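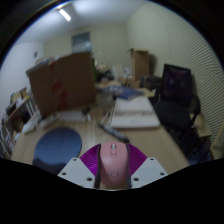
Chapter 7
The Floor Is Not a Shelf: Small Rooms and the Things in Them

Every small room has two floor plans. One is drawn by the landlord and shows a neat rectangle with a door in it. The other is drawn by the tenant over several months, one dropped object at a time, and it shows a path the width of a foot leading from the door to the bed. This chapter is concerned with the second plan.

We begin with the floor because that is where most people's storage begins. A light wooden floor is a lovely thing, and in a small room you may go whole seasons seeing only parts of it. What covers the rest is seldom garbage. Garbage is easy. Garbage has a bin. The trouble comes from decent, useful objects that have never been given an address: the cushion, the cable, the sheet of paper that matters, the computer mouse that has strayed from its desk, the big piece of cardboard leaning there until somebody needs a big piece of cardboard.

Cardboard deserves a word of its own. A large brown panel takes up almost no space when measured by thickness, and this is how its owners like to measure it. Measured by what it blocks, it is one of the larger pieces of furniture in the room. It leans, so the floor in front of it is lost. Things collect at its base. In time it stops being packing material and becomes a wall, and people will vacuum around it with real tact.

Omprakash Pal kept a diary of his own room for this book, a rented one on the top floor in Bistuseck, and he has let us quote from it on the condition that we leave in the part where he lost. He started in May with a list of everything that touched the floor and had no legs. The list came to 194 items. By his entry for 10 July 2023 he had it down to 41, and he was so pleased that he went out and bought a rug, under which he has since found a further 2.

What interests us is how he sorted them. He did not ask whether he loved each thing. He asked where it had been going when it stopped. A folder on the floor had been on its way to the shelf. A cable had been on its way to the wall outlet and had arrived, but had brought far too much of itself along. The floor cushion was already home. Pal calls these travelers, overshooters and residents, and we will use his terms in the rest of the chapter, partly because our own were worse.

Travelers are the largest group and the least trouble. Walk them the rest of the way. A low shelving unit with books and folders on the upper shelf will nearly always take a few more, if you are willing to stand the ones that have slumped back on end.

Overshooters are nearly all cables. Thin white ones are the worst, since they look like nothing at all until you are carrying soup. Run them along the wall, take up the slack with a tie, and do it before you rearrange the furniture, or you will do it twice. Power strips belong at the edge of the room. They drift toward the middle because the middle is where people sit, and people do not care to reach.

Residents have a right to the floor, and the job is to decide which things really are residents. A mattress that folds is a resident by night and a guest by day. Folded, it gives back much of the room, and it ought to be folded against a wall, though most end up where the folding happened. Pal's spent six weeks in the center of the floor, where he came to use it as a sofa, a desk and finally a place to put his laundry. He then had to unfold it every night, laundry and all.

You will need a pencil for the next section, and a roll of masking tape. Please don't buy boxes yet. Readers always want to buy boxes.

7.1 Drawing the Second Floor Plan

Start at the door and walk to the bed as you normally would. Mark each step with a short strip of tape. Do not tidy first.

Related chapters
Chapter 3: Beds That Fold, Roll or Sulk
Chapter 5: Low Shelves and What Lives Under Them
Chapter 8: Cables, Continued
Chapter 11: The Bhatt Method of Sorting Paper
Chapter 12: Moving Out of Mikadis Street
Appendix B: Blank Floor Grids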